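4.2 Wiping, and what people do with their hands

I had planned to say very little about wiping. When Shoaib Lashari and I drew up the diary sheets for the Oston households, wiping got a single line near the bottom, squeezed in under "other", and I thought that was generous. Then the sheets came back. Of the 3,682 entries we coded, 410 were for wiping something that had already been washed, and a good many of those were trays.

Trays are funny things (I own four and couldn't tell you where two of them came from). They aren't quite dishes and they aren't quite furniture, so they don't have a settled place in anyone's routine. Plates go to the sink and come back to the cupboard. A tray gets wiped wherever the person happens to be - on the stairs, against a hip, over the bath in one case - and the people we talked to in Pudari were often surprised to hear themselves say so. One woman told me she had never once wiped a tray on a worktop, "it just wouldn't feel like doing it properly", and then laughed for quite a while.

What interested me most was the holding hand. Earlier writing on household cleaning, my own included, looks nearly always at the hand with the cloth. But a tray has to be kept still, and if there's no table under it the other hand has to do that work. 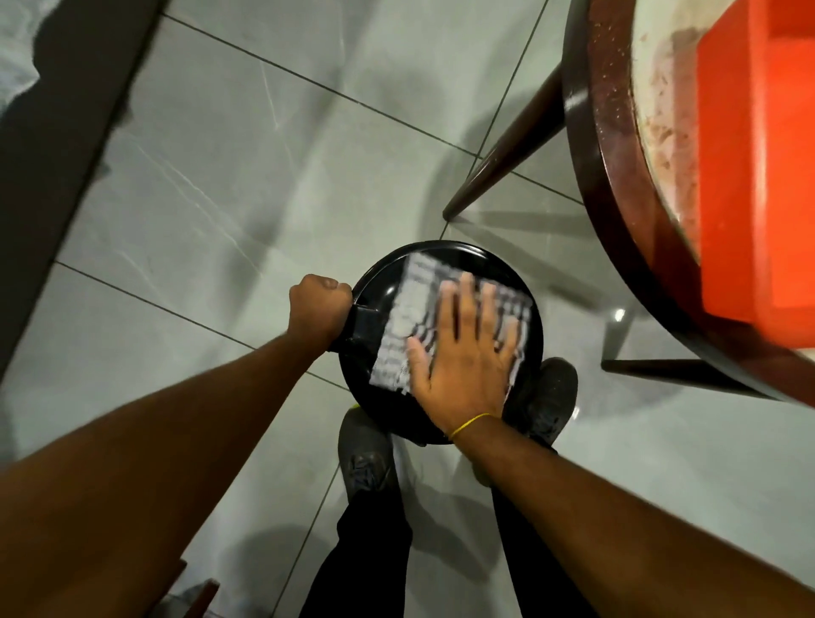

Figure 6. Wiping a round black tray low over a tiled floor, left hand on the handle, right hand flat on the cloth.

I'd draw attention to the open palm in Figure 6. Several people showed me the same thing when I asked them to act out a wipe with nothing in their hands: fingers spread, the whole hand pressing down. For glasses and cutlery they pinched the cloth instead. I don't want to build too much on this, but the flat hand came up again and again for anything wide and shiny, and the Dumlao interviews (see 4.4) say much the same about oven doors.

Handles matter too, more than I expected. People with rimmed trays and no handle complained about fingerprints, the grumble being that you wipe one side and mark the other as you go. Shoaib thinks this explains the second wipe, which 30 of our diary keepers wrote down as a separate job. I'm less sure, and we come back to it in section 5.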